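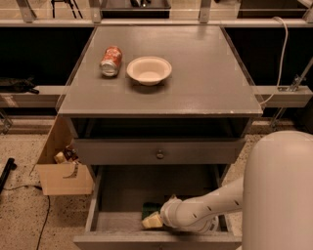
Dose und Schale auf dem grauen Schrank

Seit Mai bin ich im Vorstand unseres Landesverbands für Schulsozialarbeit, und ich hätte nie gedacht, dass mir ausgerechnet die Gremienarbeit so viel Spaß macht! Ich bin ja eigentlich die mit dem Beratungszimmer, den Pausengesprächen und dem ewig klingelnden Telefon. Und jetzt lese ich abends freiwillig Haushaltsentwürfe.

Angefangen hat es mit unserer Umfrage. 891 Schulen haben wir angeschrieben, 661 haben geantwortet – bei einem Fragebogen mit 27 Fragen! Marisol Arango hat die Auswertung gemacht und uns an einem langen Abend durch die Tabellen geführt. Am meisten beschäftigt mich die Frage nach den befristeten Stellen. Viele Kolleginnen wissen im Frühjahr noch nicht, ob sie nach den Ferien wiederkommen, und die Kinder fragen natürlich nach.

Mit den Ergebnissen waren wir dann zu sechst im Landtag. Frau Coetzee aus dem Bildungsausschuss hatte unser Papier wirklich gelesen (mit Klebezetteln drin, ich war hin und weg) und wollte vor allem wissen, wie wir das auf dem Land machen, wo sich eine Fachkraft drei Schulen teilt. Herr Tallach war skeptischer und hat beim Geld sehr genau nachgebohrt. Das fand ich richtig gut, denn an zwei Stellen müssen wir unsere Rechnung tatsächlich noch sauberer aufschreiben.

Bis zur Anhörung wollen wir eine kürzere Fassung haben, höchstens vier Seiten. Ich schreibe den Teil über die Vertretungsregelung, Marisol den über die Stellenschlüssel. Wer aus der Praxis etwas beisteuern mag – gern auch nur drei Sätze aus dem eigenen Alltag – schreibt mir bitte in die Kommentare oder per Mail. Ich freue mich über jede Zuschrift und antworte meistens abends nach acht!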